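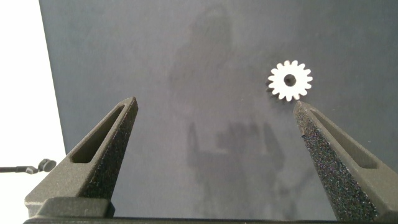
Last updated: February, 4.15 pm

**Repair scheme says it saved 1,174 appliances. Did it?**

Paltwood council wants to put more money into Jaltora, the repair voucher scheme it launched last year, on the strength of a report claiming that 1,174 household appliances have been "saved from landfill". The claim deserves a closer look than councillors gave it.

The figure is the number of vouchers handed out. Each is worth up to £90 towards mending a mixer, kettle, vacuum cleaner or similar at a shop on the approved list. The report doesn't say how many vouchers were spent, or how many of the machines still worked a month later. Asked for both, the scheme's manager, Ida Hinrichs, said the data was "being brought together" and would be ready in time for the summer review. The vote on the money is in spring.

Small parts are a large share of the trouble. A stripped gear can finish off a food mixer that is otherwise sound, and makers often won't sell the gear by itself. Corey Henare, whose shop in Gerard Street is on the list, said he had turned away 133 voucher holders so far.

"They come in with a bit of paper from the council and I have to tell them the part doesn't exist," he said. "I don't know how that gets written down. As a repair, I suppose."

Ms Hinrichs denied this, but could not say how such cases were recorded — only that shops were "free to add a note".

The report also puts the average saving to each household at £100. That assumes every owner would have bought a new machine at full price, which seems generous to anyone who has ever lived with a broken toaster or been given a sister's old one.

Lieselotte Reuter, who chairs the environment panel, called the first year "a clear success" and said critics were asking for perfection. Her colleague Kazuhiro Hayashi abstained. He said he liked the idea and would back it once he had seen a list of things that had been mended.

The list has been requested. The council has yet to say when it will be published.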